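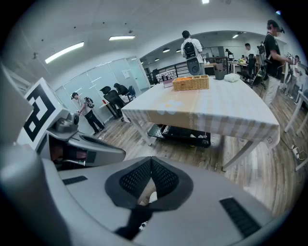
The Long Table - Gallery

The long table has been in the main office at Plinonik since we moved to the third floor. It is used for mail, snacks, packing orders and most of the short meetings that don't need a closed door. These pages collect pictures of the table and what ends up on it. Text by Waqas Memon, with corrections from Nantana Pongsiri, who bought the cover.

The table

It came from the previous tenant, a print shop called Burine, and was listed on the handover sheet as item 113. The top had ink stains along one side, so it has been covered from the first week. It is a long table on thin white legs, and it wobbled until Thiện Ninh put felt under two of the feet. Please don't drag it. Four people can lift it without trouble if the top is cleared first.

The cover

Pale, with squares all over and a faint print. Nantana picked it over a plain gray one. It wipes clean with a damp cloth, and coffee comes off if you get to it the same morning. Marker ink does not come off. The cover gets taken off and wiped on the back in November, when the windows are done, and goes back on with the same side toward the door.

The basket

Woven, open at the top. Zineb Ait Ali brought it in from home after the last fruit bowl broke. It moves up and down the table depending on who is working where, and what is in it changes with the week. Anything in the basket is for everyone. If you want to keep something for yourself, put it in your desk.

Under the table

There is room for a tray or a low cart, and that is where things go when the top is needed. It was supposed to be emptied every month. It is emptied when somebody kicks it.

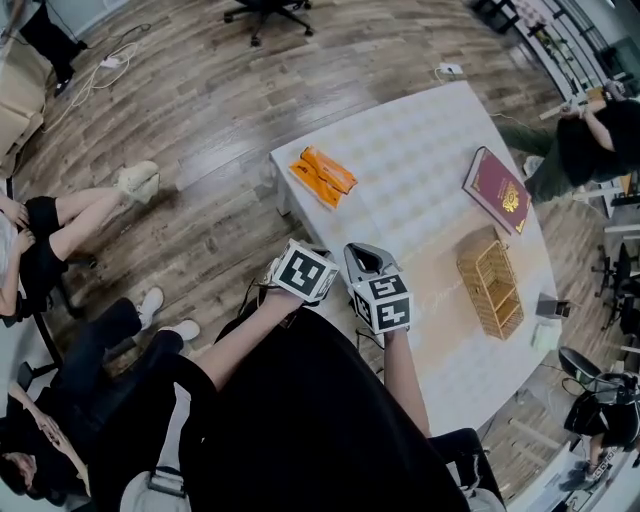

The same rule applies to bags. Plastic bags that still have something in them can stay on the table until the end of the day, then they go home with their owner or into the closet by the sink. The closet has hooks now - Tarek Shawky put them up in spring.

Orange packets

Two of them on the tabletop, one lying over part of the other. We go through a lot of packets of one kind or another, mostly in the late afternoon, and Zineb keeps the spares in the tall cabinet next to the printer. Add a line to the sheet on the cabinet door when you open the last box.

The red book

Hardcover, dark red, with a gold emblem on the front. Books left on the table are treated as being on loan to the room. Read them there if you like, but check with the desk nearest the door before taking one home. The shelf behind the Enley cabinet has space for the ones that have been sitting out for more than a week.

Small things at the edge

Small items put down near the edge of the table get knocked off more often than anything else in the office. Move them toward the middle. Anything found on the floor goes into the shallow drawer by the door, and the drawer is sorted at the end of the month. Last time it held 4 chargers, a house key and a glove. The key has been claimed.

The floor

Wood planks throughout. The boards were relaid by Þorgeirsson before we moved in, and the invoice came to 790 with the sealing included. Sweep along the planks toward the windows. Crumbs collect in the gaps on the side where people eat, so do that side twice.

More pictures

The kitchen corner and the packing shelves have their own pages. If you have pictures of the table from before the cover went on, Waqas would like copies. Leave them in the shared folder under "table", and put the month in the file name if you remember it.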